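Last updated: Jul 3, 2024

The Third Firing

The bowl came back from Alport with a crack in the foot ring, and Marjorie Wainwright entered it in the ledger as a return, grade two, before she had taken off her coat. The crack ran from the inner edge of the ring to the wall and stopped there. She tapped the rim with a pencil. A sound bowl of that weight gave a clear note. This one gave a short, flat one. 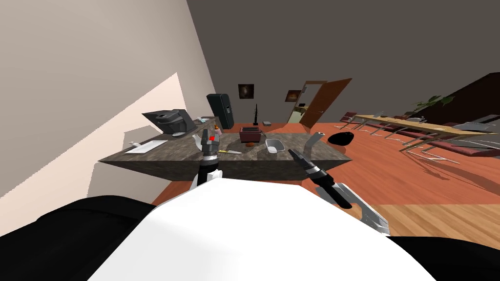
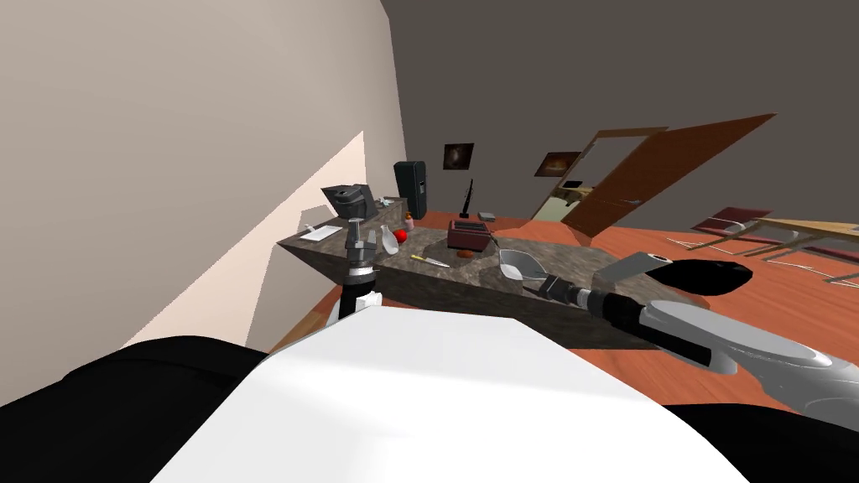

The order was for 300 shaving bowls, white earthenware, clear glaze, with a raised spiral in the base to work the soap against. The customer was Du Plessis, a barber's supplier, whose contract ran to nine pages. Clause four said that each bowl must stand full of hot water for as long as a man might take over his first pass, be emptied, and be filled again, without crazing or loss of glaze. It did not say how long a man might take. Marjorie had written to ask in June and had been told to use her judgement.

Salim Temba came up from the kiln shed with the firing record under his arm. He had packed the kiln himself and he laid the sheet flat on the bench so that she could read it.

"Which shelf?" she said.

"Second from the bottom. Left side."

"And the others on that shelf?"

"I've rung them all. Seventeen are dull."

She wrote down 17. The curve on the record was even up to the soak, held level, and came down at the slope she had set. There was a small step in the cooling line, low down, where the temperature had dropped faster than it should and then recovered. It was the width of a pencil mark.

"Did you open the door?"

"No."

"The damper?"

He turned the sheet round and looked at the step from his own side. "The damper was shut at the end of the soak. I signed for it."

He had. The initials were in the box. Marjorie put the sheet in the tray and the bowl on top of it to keep it down.

They cut the bowl in half that afternoon on the wet saw. The section was sound. The body was an even colour through its thickness, with no dark core, and the glaze had taken well. At the foot the wall was thicker by the depth of the spiral, and it was from the lowest turn of the spiral that the crack had started. It had opened in cooling. The edges of the glaze along it were sharp, so the glaze had already set when it went.

"It's the spiral," Salim said. "The foot's holding heat after the wall has lost it."

"Then they should all have gone."

"Only if they all cooled the same."

Marjorie measured the foot with the callipers, then measured it again. The drawing had come from Du Plessis with the contract. It called for a spiral of five turns. The old Brosville bowl, which the factory had made in her father's time and which stood on the office windowsill with paper clips in it, had three turns and a thinner base. She fetched it, tipped out the clips and measured that as well.

"What was his cooling?" Salim asked.

"He didn't keep a record. He went home and came back when it was cold."

"How long was that?"

"It depended on whether my mother had anything planned."

Salim wrote nothing down. He picked up the Brosville bowl, wetted the inside under the tap and ran a thumb round the spiral. Then he did the same with one of the new ones. The new one had the sharper ridge.

There were two things that could be changed. The mould could be recut with a shallower spiral, which would need the customer's consent and a new master from Zullden, and Zullden wanted ten days for a master. Or the cooling could be slowed, which needed only gas and somebody to sit with it. Marjorie set out both in a letter, with costs, in two columns. She did not post it.

At six she went down to the shed. Salim had packed a trial kiln with 10 bowls from the biscuit store, four of them low on the left, and had drawn a new curve on squared paper. It fell at half the old rate from the end of the soak. Beside the damper he had screwed a strip of brass with a line scribed on it, and a second line on the damper arm to meet it.

"It was shut," he said. "But it sits a finger's width off the seat unless you lift it. I found it when I put my hand there."

She put her own hand there. The arm went home with a small click.

"You signed for it shut," she said.

"I did."

She took the old firing record out of her pocket, wrote "damper proud of seat" against the step in the line, and initialled it below his. Then she pulled the stool up to the pyrometer, and he went to light the burners. The needle lay on its stop. She ruled the first column of the new sheet, wrote the hour at the top, and waited for it to move.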